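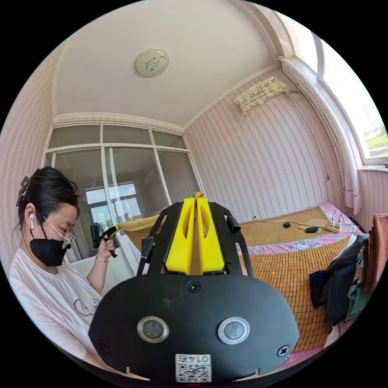
Tivasholm – "Nasberg" (limited cassette edition)
Label: Bevon Tapes
Format: C50 cassette, with download code
Edition: 124 copies, hand-numbered
Catalog no.: BVN-2

Back in stock, at least for a little while! We found a second carton of these under the mailing supplies in April, so if you wrote to us over the winter and got a sad reply, please try again now.

Nasberg is the second release by Tivasholm, the duo of Lorena Orellana (harmonium, tape loops, a bit of voice) and Wenceslao Cabral (lap steel, organ, field recordings). Those of you who bought the first one will remember how hushed it was, and this one is hushed too, but there is more going on underneath. The organ on side A sits so low that you may take it for your refrigerator for the first few minutes, and then the lap steel drifts in over the top and the whole thing opens up. It is lovely on headphones and even better on a small speaker in another room, with the door left open.

Side B is a single long piece called "Valdebenito," recorded late one Saturday with the windows up. You can hear traffic, somebody's dog, and rain on a metal roof, all of it slowed down and folded back into the harmonium until you stop trying to pick it apart (or I did, anyway). Lorena sings for perhaps a minute near the end. I asked her for the words to print on the insert and she said she would rather keep them, so the insert has the credits and a drawing by Wenceslao.

The tapes are smoke-gray shells with white ink on both sides, in a clear case with a three-panel card. They were dubbed in real time, and we listened to a good number of them before packing. There is some hiss, as there should be. The download comes as WAV or MP3, whichever you like, and the code is on a slip tucked behind the card, so please look there before writing to tell us it's missing!

Track list
A1. Lower Field
A2. Kettle, Then Bell
A3. Nasberg
B1. Valdebenito

If you like slow organ records, the quieter end of tape music, or those long late-night radio shows where the host forgets to come back on, I think you will get along with this one very well.

One copy per person, please, while this carton lasts. Orders go out twice a week in a padded mailer, and you are welcome to add anything else from the Bevon shelf to the same parcel at no extra postage. If your tape arrives with a cracked case, send us a note with your order number and we will mail a new case.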